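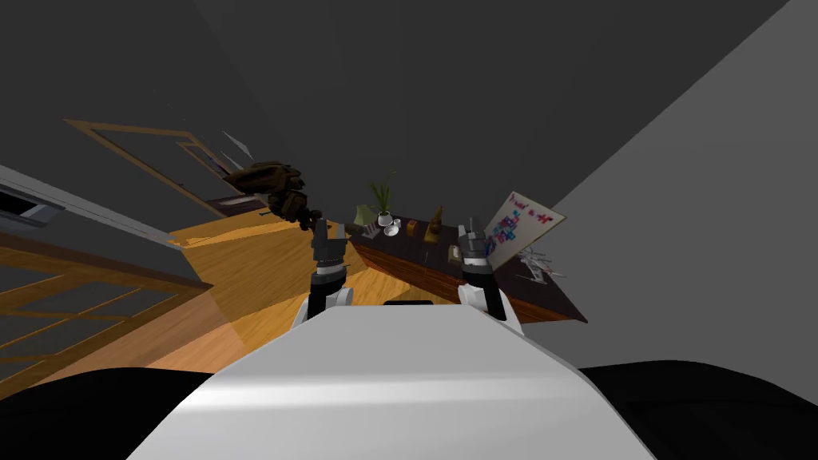 ## Opening (keep this short)

- Name, job: I look after printed information at Clerngate Buses. Stop posters, pocket timetables, the maps in the shelters.
- The talk covers how we redid the timetable case at every stop in the Wondham area. There are 227 of them.
- Ask who used a paper timetable in the past month. Wait for hands. Go on whatever the answer is.

## What was on the stops before

Each case held the full timetable for every route that passed through. At the Masri Street stop that meant six sheets folded behind each other, and only the front one could be read. The rider had to know that the Wondham times were for the station, then add the minutes from there to Masri Street in their head.

Read out the old footnote, slowly:

*"Journeys marked c operate via the hospital on school days only, except where also marked d."*

Leave it up for a moment. Then say that the d journeys had been withdrawn and the note stayed on for another two printings.

## Why it stayed that way

The scheduling office made the timetables, and scheduling thinks in vehicles. A row is a place, a column is a bus. That layout is very good if you're planning a driver's shift. At a stop, the rider wants one row out of that table and has to find it.

Mention the cost as well. One sheet per route could be printed in bulk and put up anywhere along the line. A sheet for each stop has to be made, sorted and carried to that stop. The old way was cheaper and the people who chose it knew what they were doing. Don't be rude about them, two will be in the room.

## The departure list

Slide with the old sheet on the left, new sheet on the right.

- Times for this stop only, hour down the side, minutes across
- Route number next to each minute, same size
- Last bus in bold
- School-day buses in a separate block at the bottom, no letters, no footnotes

The route number size took longer to settle than anything else on the sheet. We began with it smaller, as most places do. People at shared stops kept reading the minute and missing the number, then boarding the wrong bus. With both at the same size the page looks worse and gets read correctly more often. I would still like it to look better.

## Testing with riders

We put trial sheets at 3 stops in July and stood there with clipboards. The task was simple: "It's ten past two, you want the 6 to the market, when does it come?"

Tell the story about the woman who answered correctly without looking, having taken that bus for years. Local riders make poor testers. After that we asked people to find a route they didn't use.

*(If time is short, skip to Production.)*

Other things we heard:

- 24-hour times were a problem for a lot of older riders. We changed to a.m. and p.m., with p.m. hours on a light gray band.
- Several people wanted the fare. We left it off. Fares change on a different date from times, and we'd have been reprinting everything.
- The sheet was hung too high. We had only thought about the paper. The cases came down by a hand's width wherever the post allowed it.

## Production

Joonas Keskinen set up the link from Temotora, our scheduling software, to the page template. He's happy to take questions by email, and his address is on the last slide. The short version is that Temotora exports one file per stop and the template fills itself. A full run makes more than 400 pages, with both directions and the big shelters included.

Checking is still done by eye. We tried sampling and missed a stop where the Sunday times had been printed under Saturday. It was up for nine days before a rider called. Now every page gets read against the schedule – dull work, split between two people over an afternoon.

Pages come off the printer in the order the crew drives. Before that they were in alphabetical order and the crew sorted them on the hood of the van. If you take one thing home, take this. It cost nothing.

## Still not solved

- Detours. We tape up a notice and it covers the times.
- Sun fading on south-facing cases. The gray band goes first.
- Stops with no case at all, just a pole.

## Questions

Likely one: why print anything, when there's an app? Answer: phone batteries, bad signal past the quarry, and riders without phones. Pass the sample sheets around while people are asking, and get them back – they're the only set.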